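Clornilach (webcomic)

Clornilach is a long-running fantasy webcomic in the shoujo style, read right to left, with a new chapter going up every Thursday. I've looked after this article since the comic was on its second chapter, so forgive me if I get a bit carried away in places (I've tried to keep the gushing to the later sections!).

Setting and story

The story takes place in Monov, a harbor town where every family keeps a lighthouse lamp in the attic and has to light it when one of their own is at sea. Koster, the heroine, is sent there to live with her aunt and finds a lamp that's already burning. The first arc is mostly school life and a very slow crush, and then chapter nine happens and the whole thing turns into a ghost story. I won't spoil who the lamp belongs to, but go back and look at the kitchen pages afterward — the clue is sitting on the windowsill the entire time.

Publication

The comic runs on Clitero, a small hosting site for independent manga-style work. It began as a two-page short and now stands at 695 pages, not counting the color extras. There was one long break between the second and third arcs, and the comic came back in March with cleaner lettering and much nicer screentones. A print edition of the first arc sold 3066 copies, and I own 2 of them, one for reading and one for the shelf.

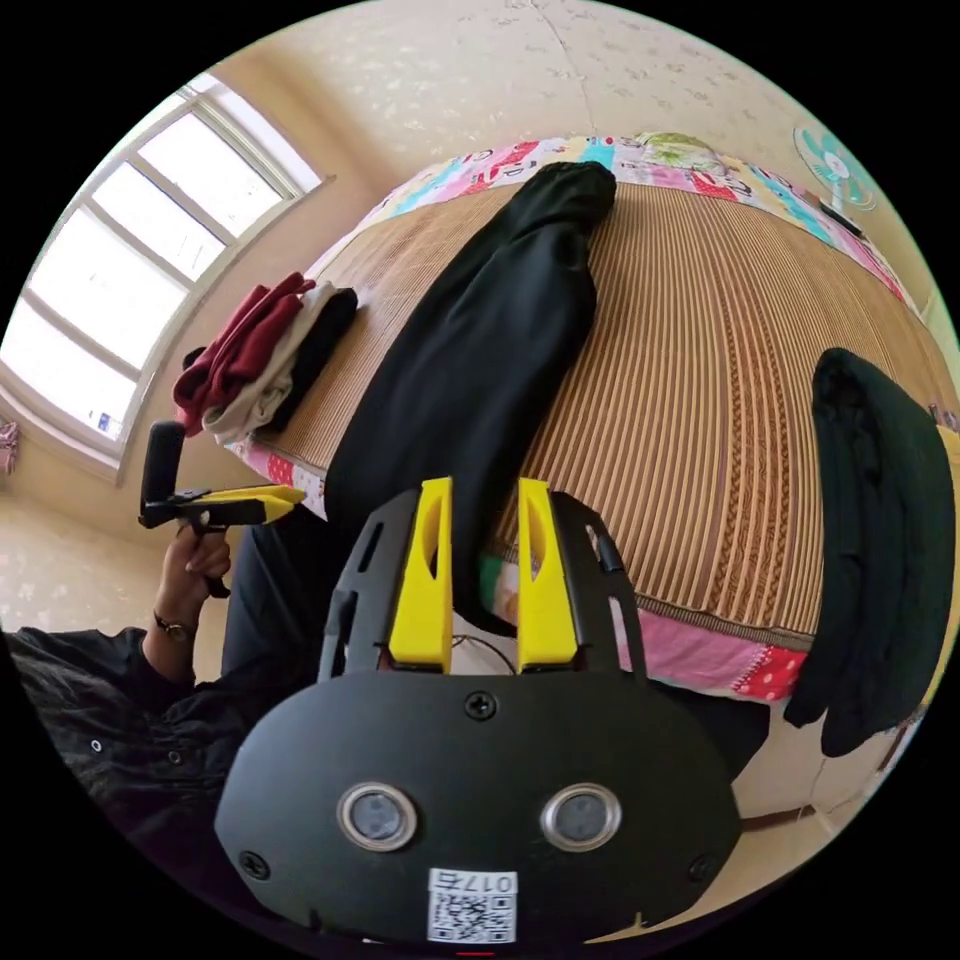
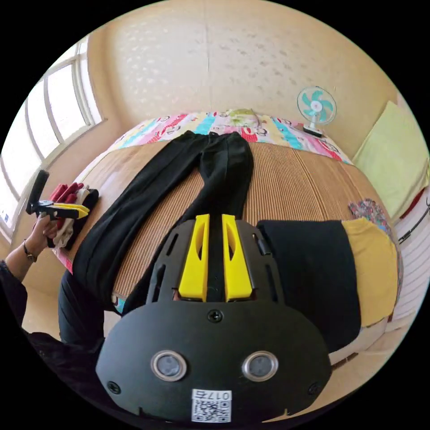
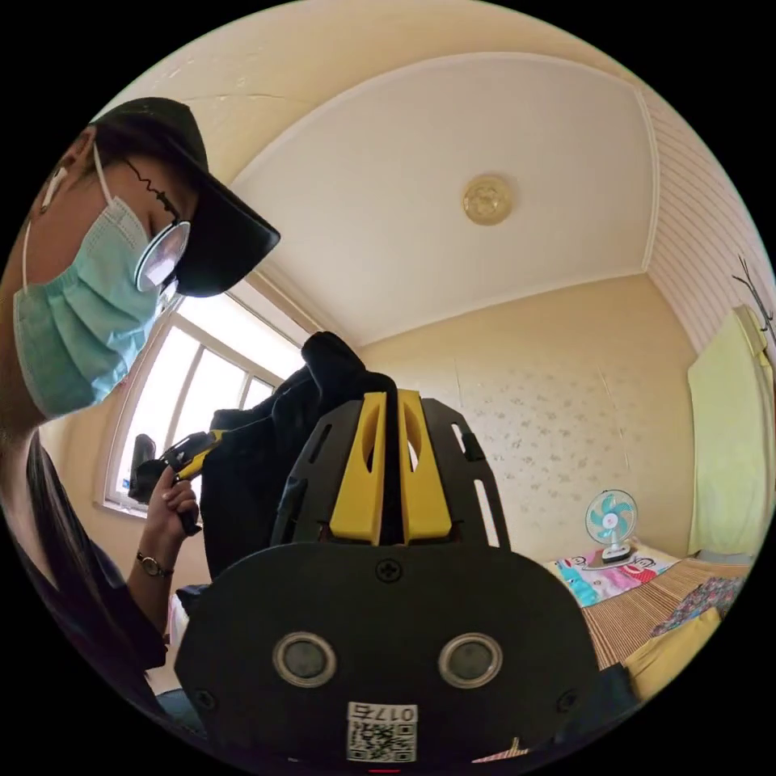

Two views of a black gripper with yellow fingers, then a person in a black cap and light blue mask.

Art style

Early pages use thick outlines and enormous sparkly eyes, very much in the old magazine tradition. From the second arc on the lines get thinner and the backgrounds do more of the work, especially the rainy street pages, which I could stare at all day. Flowers in the panel borders change with Koster's mood: daisies when she's fibbing, ivy when she's homesick.

Reception

Readers mostly love it, though the middle of the second arc gets called slow, and I can't really argue. The festival chapter alone takes up 40 pages and half of that is people buying fried dough. I still think it's the best chapter in the series — the last four pages don't have a single word in them, and the comment section under them is basically everyone crying together.

Related works

A side story about the aunt's younger days is also up on Clitero. It can be read first, but the lamp reveal lands harder if you save it for after the main second arc.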